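Notebook, Flisturel bench, February, Friday, 14:10

Countertop wipe-down task, second week. Question from Kane Rutherford was whether the Hekcombe policy can do "move item, wipe under it, put item back" without a person resetting anything. Short version: the moving is close, the wiping is not.

Training set stands at 300 handheld demos for pick and place, 450 for the wipe. Kane wants 1,000 of the second kind before we retrain. I would look at the labels first. Several wipe demos end when the cloth leaves the surface, others when the cloth is back in its tray, and the policy seems to have learned both endings.

Pick and place, today's replay: approach is fine on anything with a straight side. Wide round items are worse. The fingers close on whatever chord they meet first and the item rotates. Slowing the last part of the approach helped on the Marinho arm. Not tried on the Zenden.

Wipe: pressure is still open loop. On flat stock it holds. On a board with any bow it skips the low spots and drags on the high ones. A person corrects for this without looking.

Stain check is the weak part. The classifier treats dark lines in the wood as residue and asks for another pass. It will go on asking until the retry limit. Need a set of bare boards with grain lines and cracks, labeled clean, and a rule that a mark unchanged after two passes is left alone.

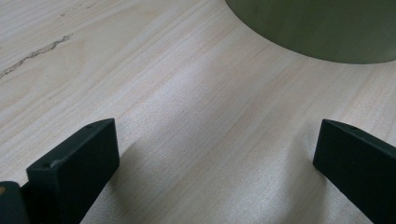

Open fingers short of the green cylinder, pale board. Dark streak in the wood at upper left.

To do: relabel wipe endings, add streaked boards to the clean set, repeat round items at the slower approach speed. Ask Kane whether the put-back tolerance is measured from the center or the rim. Spec says neither.

Answer for the chore list: wiping stays with us for now.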